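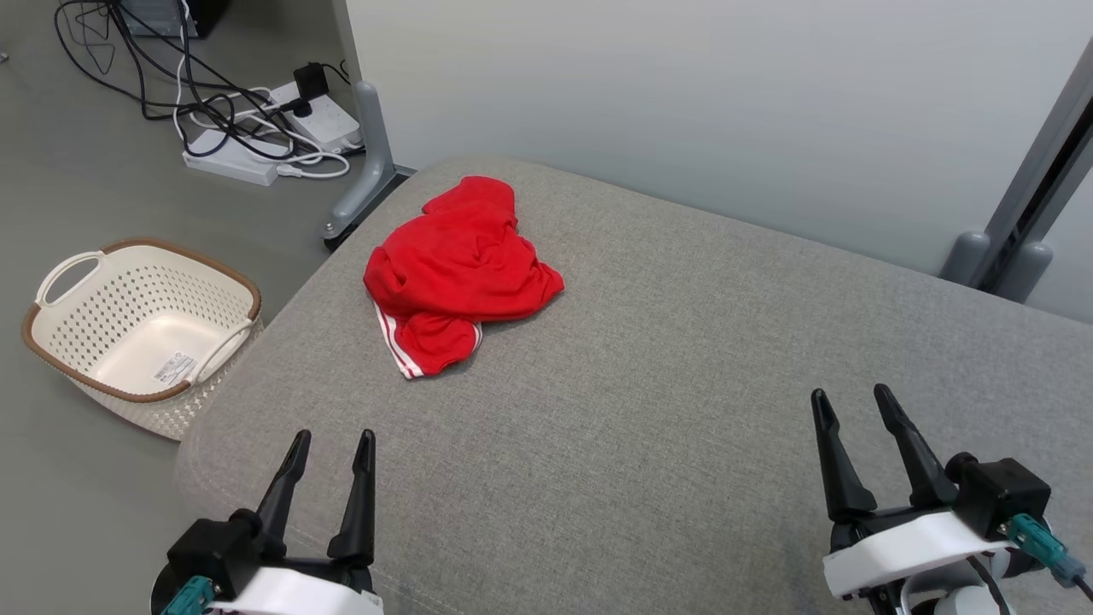

In Defense of the Pile

May 1, 2020

There is a school of thought, and it has sold a lot of books, that says a piece of clothing has two proper conditions. It is on you or it is folded. Anything in between is a moral failing with sleeves.

I would like to speak up for the in-between. I have lived there for years and the rent is reasonable.

Take gym shorts. I own more of these than a person who exercises as little as I do should own, and I used to fold every pair. I folded them in half, then in thirds, then stood them on end in a drawer the way the books tell you to, so that opening the drawer was like looking into a very dull filing cabinet. By morning they had all slumped over. Athletic shorts are made out of slippery stuff designed to get away from your skin, and they bring the same attitude to drawers. You can't file a thing that doesn't want to be on file.

So now they get dropped in a bin. I reach in, I take a pair out, I wear it to walk to the mailbox. The quality of the walk has not suffered.

Somewhere in this house is a folding board called the Flatar, bought in August in a spirit of self-improvement. You lay a shirt on it, flap the left side, flap the right side, flap the bottom, and out comes a rectangle. I'll admit it works on shirts. I did a whole load with it the first night and felt like the manager of a small, respectable store. Then I had to put the board away, and it turned out that the Flatar is bigger than any shelf I own, so it lives behind the bedroom door and falls on my foot. I have a tidy stack of shirts and a limp.

The trouble with folding advice is that it assumes all laundry is bath towels. Towels are wonderful. Towels have corners. Anybody can fold a towel and go to bed feeling competent. The rest of the load is where the theory gets thin - fitted sheets, anything with a hood, tights, and the entire category of sportswear.

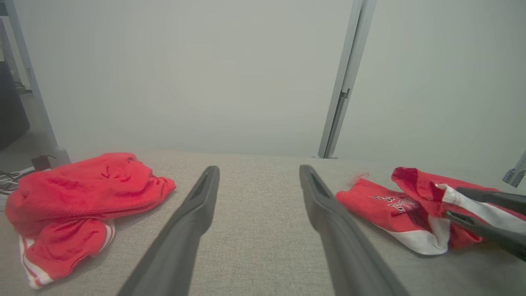 Team jerseys are the worst of the lot, and I say that as someone who keeps buying them. Half the garment is thin cloth and the other half is lettering, and the two halves have never agreed on where to bend. Fold across the letters and you are supposedly shortening their life. Fold around them and you end up with something shaped like Idaho. And you can't pick one up by just any part. Take a red jersey with black and white printing and a white panel along the bottom, pinch a bit of it at the side, and all you get is a twist of white fabric in the air and the rest of the shirt lying there, declining to follow. My own method is to grab both shoulders and snap it like a beach towel, and what I get is a jersey that is still rumpled but now knows I'm angry.

I have a friend who hangs everything, shorts included, and I respect it the way I respect people who run marathons. She has the Holmgren system, with the rails and the clip hangers, and it cost her $251 before tax. Her closet is beautiful. Her closet also has 100 hangers in it, and when you pull one out, two more come along for the ride.

My position, if anyone is taking these down, is that clothes should be sorted by how much they care. Dress shirts care. Linen cares so much that it's exhausting to be near. Those can have the hanger and the attention. Gym clothes don't care at all. They came out of the dryer in a ball and they'll be in a ball again after you've sweated in them, and the hour in between when they are a neat square is an hour you spent making the square.

The one thing I do insist on is a decent basket. Mine is a Stendero, plastic, with handles that don't bite, and it has outlasted a couch and two vacuum cleaners. Before that I had a Juditz, the collapsible kind, which collapsed. A good basket lets you carry the pile to wherever you plan to ignore it next, and if company is coming it can go in the tub behind the shower curtain.

My mother, who irons pillowcases, has seen the bin of shorts. She closed the lid very gently and asked if I was eating enough.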